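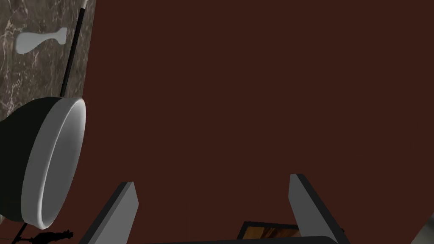 Lab visit: Kasex planning group, April

The second half of the Kasex open afternoon was given over to simulation. Silvana Damasceno, who maintains the planner, ran it from the wrist view, with the two gray fingers open at the bottom and a reddish-brown surface filling most of the rest. A large dark round object with a light rim sits at the left.

The stack has three parts. Undby renders and steps physics, Koubek handles perception, and Trimix plans arm motion. Koubek runs at 13 Hz on the workstation we saw. Trimix replans every 190 ms and keeps the previous trajectory if the new one scores worse.

Most questions concerned views like this one, where a plain surface takes up the image and the useful edges are pushed to one side. Pose estimates drift there. The current fix is to weight the joint encoders higher when the feature count drops below 31 - crude, but it is one line in the config.

The regression suite holds 1281 simulated episodes and runs overnight. Failures are replayed from a saved seed with the planner log alongside. I asked about replay on hardware. Logging works, deterministic replay does not yet.

Slides were promised to attendees. The Trimix config format is due to change before then.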